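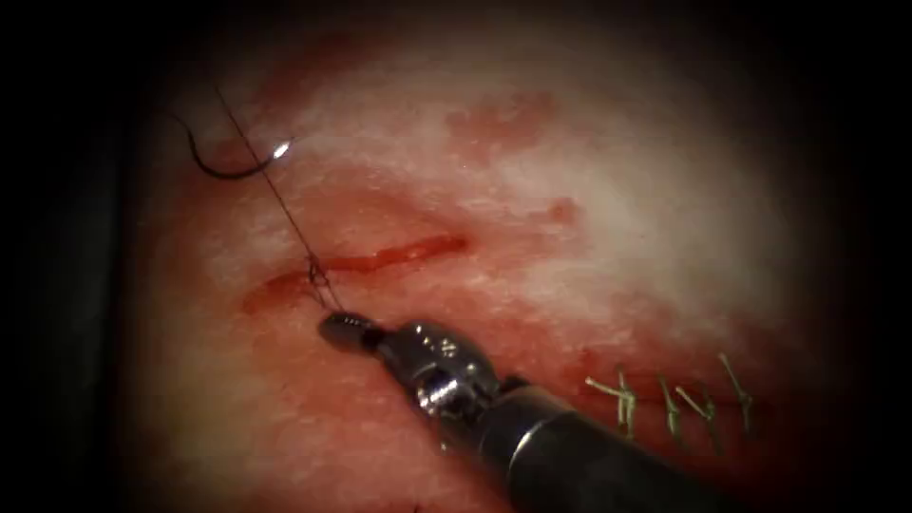 Hwa-young Jang wrote back after the last report to ask why we keep paying for Saturday-style evening classes when the day classes still have empty seats. It's a fair question, and I don't have a good answer yet.

## Suture skills course, Tekus site: progress to the end of April

**Enrollment.** 32 nurses and junior vets signed up and 30 started. The grant application promised that most would come from rural clinics. Only three did. The rest work within a short drive of Tekus and could probably have found training without us.

**Attendance.** Day classes run half full. Evening classes fill up, but people leave early, and the sign-in sheet doesn't show when. I would treat the attendance figures in the attached table as a ceiling.

**Results.** Scores on the end-of-unit check went up. I'm not ready to call that a success. The same instructors teach the unit and mark the check, and the second version was easier - two of them told me so. Grażyna Nowakowski has offered to mark a batch without seeing the names. I'd like to wait for that before anything goes in the newsletter.

**Materials.** The Hurevora order came in late and short. We were billed for the full amount and are disputing $770 of it. Tomaszewski quoted less for the same list, but their delivery dates were vague, and I have heard vague dates before.

**Booking system.** Ado was meant to save the office several hours a week. So far the office keeps a paper list as well, so it has added work. The supplier says the next update will fix the double bookings. They said that about the last one.

**Travel fund.** Barely touched. The form asks for a manager's signature before a place is confirmed, and small clinics won't sign until they have a confirmed place. We are rewriting it.

### Requests

- Permission to move unspent travel money to a weekend class held outside Tekus
- A decision on the evening classes before the fall schedule is printed
- No expansion to a second site until the blind marking is back

The invoice letters and the old travel form are attached.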